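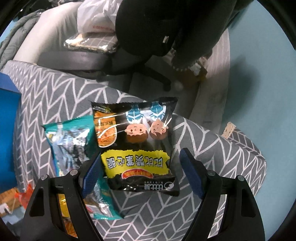 Cledallow Studio Fixative, 400 ml aerosol, and Lurnberg Drawing Fixative, pump bottle

Reviewed March 11, 2018

I draw mostly in willow charcoal and compressed charcoal, with some soft graphite, on medium-weight cartridge and on a heavier cotton paper. For years I used whichever fixative the shop had on the shelf. A few drawings from that period have yellowed, and one has a band of spotting along the top where the nozzle spat. I bought the Cledallow aerosol and the Lurnberg pump bottle in the same order and have used them side by side since then.

What was tested

The test sheets were all the same. Each had a strip of willow charcoal rubbed in with a paper stump, a strip left as drawn, a strip of compressed charcoal pressed hard, and a strip of 6B pencil. I prepared 12 sheets on cartridge and 12 on cotton. One sheet of each paper was left unfixed for comparison. The rest were divided between the two products and given one, two or three coats, with the drying time on the label between coats.

Each strip was rubbed once with a clean cotton pad under a small flat weight, and the pad was kept next to the sheet. It is a crude method, but it is repeatable and it puts the loss somewhere you can see it.

Cledallow aerosol

The can is the usual tall type with a twist lock on the cap. The lock is stiff when new and loosens after a week or so of use. The spray is a fine, even cone, and at 30 cm it covers a half-sheet in four passes without wet edges. Held closer than 20 cm it will pool, and on cartridge the pooled area dries with a faint shine that shows in side light.

One coat holds willow charcoal well enough to turn pages in a sketchbook. There was still a grey mark on the pad, though a light one. Two coats left almost nothing on the pad from the willow strips and a little from the compressed charcoal. The third coat made no difference to the pad and darkened the drawing further, so I would stop at two.

Darkening is the main drawback. All fixatives do it to some degree, and this one does it more than I would like in the mid-tones. The blacks are barely affected. A soft rubbed grey drops by what I would call half a step on a nine-step scale, and the difference between the first and second lightest greys is nearly lost. If a drawing depends on pale tones, for instance the side of a face in flat daylight, draw them a little lighter than you want them.

The smell is strong. I spray in the open doorway of the shed and leave the sheets there until the evening.

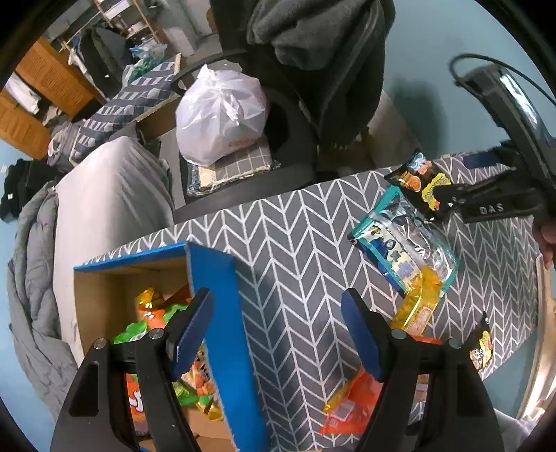

The nozzle is the best part of the product. In cold weather most aerosols I have owned start to spit when the can is under half full. This one has not done so yet, and it has been kept in an unheated room all winter. I wipe the nozzle after each session and turn the can upside down to clear it, as the label says.

Lurnberg pump bottle

The Lurnberg is a clear liquid in a plastic bottle with a finger pump. It is sold as low odour and that is accurate. I can use it indoors with a window open.

The pump is less good. The droplets are coarse compared with the aerosol, and the first stroke after a rest always throws a few large ones. Point the first two strokes at scrap paper. Even then the coverage is uneven unless you keep a steady rhythm, and my hand was tired by the end of a large sheet. On the cotton paper the larger drops sink in and vanish. On cartridge they leave small rings in the rubbed strip, visible at arm's length. I would not use it on a finished drawing on smooth paper.

It holds less per coat. After one coat the willow strip marked the pad clearly, and it took three coats to match two of the Cledallow. The tone shift is smaller, however, even after those three coats. The pale greys stayed apart. Graphite was hardly changed by either product, and the shine on heavy 6B was reduced slightly by both.

The cartridge cockled a little after the second coat and flattened again under a board. The cotton did not move.

Working over the fixed surface

Both are described as workable. With the Cledallow, the tooth is still there after one coat and charcoal goes on much as before. After two coats the surface feels slightly gritty and soft willow skates on it. Compressed charcoal still takes. The Lurnberg leaves more tooth at the same number of coats, and I could draw over three without trouble.

Erasing is another matter. A putty rubber lifts very little from either once dry. Take out your highlights first.

Yellowing

It is too early to say. I have put one strip of each in a south-facing window with half covered by card, and will look at them in April. The strips I made the same way with Jilotov fixative, which I used before these two, showed a visible line at the edge of the card after 13 weeks. The Räsänen matt spray I tried alongside it did not, but it has become hard to find and I have none left to compare.

Cost and quantity

The aerosol costs more and runs out faster. At two coats I get up to 6 large sheets from a quarter of the can. The pump bottle is cheaper, can be refilled, and at three coats still works out at a little over half the cost per sheet.

Which to buy

For finished charcoal drawings on smooth paper, the Cledallow, two coats, with allowance made for the darkening. For sketchbooks, for life class, and for fixing a layer part way through on rough or cotton paper, the Lurnberg. I keep both.

Cledallow: 4 out of 5. Loses a mark for the shift in the mid-tones.

Lurnberg: 3 out of 5. With a finer pump it would be the better product. I have tried the liquid in a mouth diffuser and the rings disappeared, but that takes practice and the tubes need rinsing straight away.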